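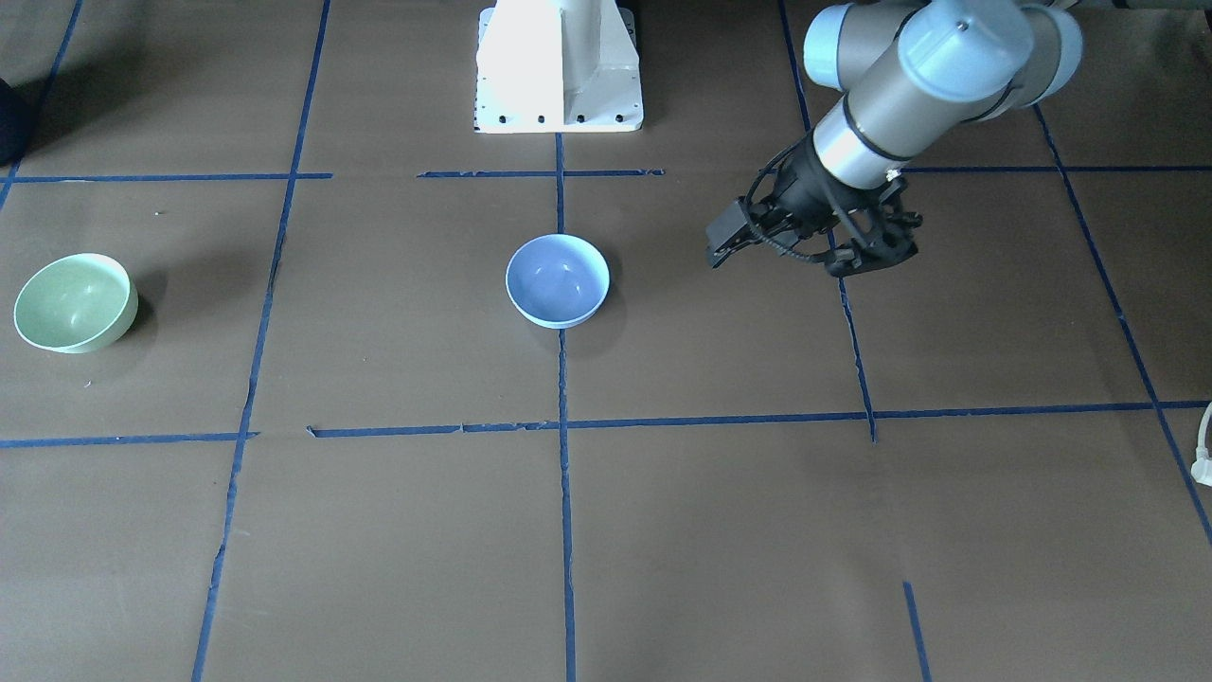
Drumel Tableware Notes

Bowls on a taped table: your questions

I get so many messages about the bowls and the paper-and-tape table that they deserve a page of their own. Updated 20 Dec 2021.

Which colors do you use most?
Green and blue, every time! The green is a soft sage and the blue leans toward lavender, and I love how both of them sit against plain brown.

Are the two bowls the same shape?
Close enough that I treat them as a pair. They're both round and fairly deep, so they hold a good helping of soup or a big handful of clementines.

Why tape a grid on the table?
It makes trying out place settings so much easier. Put a bowl in one box, move it over a box or two, and you can see right away how much elbow room you've got. I started doing this when I was planning a long table for 17 and I've never gone back.

How far apart should the bowls go?
Farther than you think! For two people sharing a table I like one bowl well out to each side, with the middle left free for bread or a pitcher. 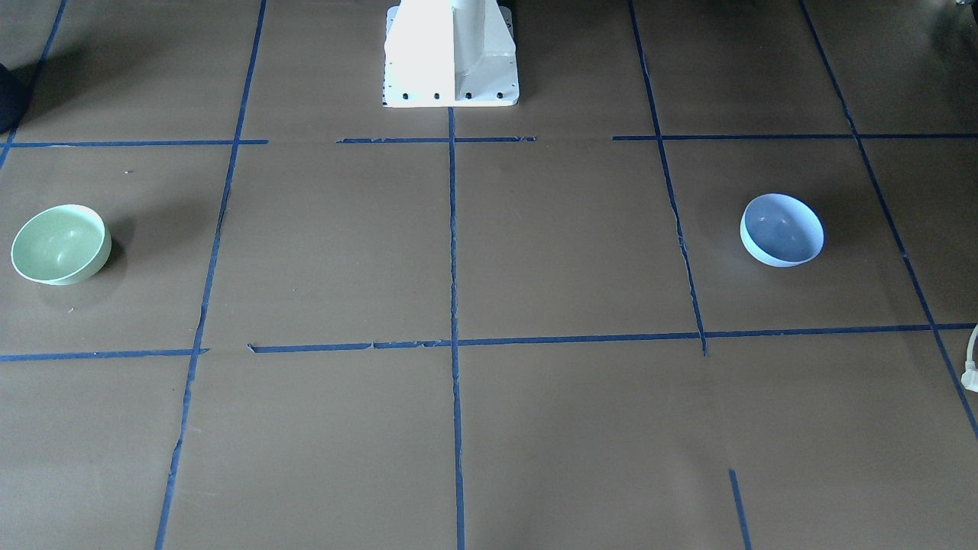

Green on the left, blue on the right, with the middle column between them.

What kind of tape do you recommend?
Blue masking tape. It shows up beautifully on brown paper and it's easy to find. Press it down from the center outward and don't stretch it – stretched tape likes to creep back.

Do the lines have to be perfectly straight?
Not at all. Mine lean a little and the grid still does its job.
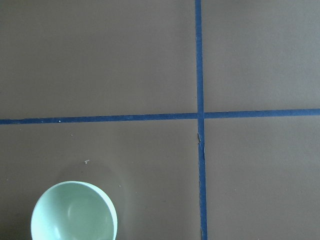 If a strip gets ragged, you can lay a fresh piece right over it, or leave it until you change the paper. I usually leave it.

How long does the setup take?
Give yourself 60 minutes the first time, with breaks for coffee. The second time goes much faster, and it's fun with a friend on the other end of the roll!

Will you cover plates too?
Yes, plates are coming in February, and I can't wait.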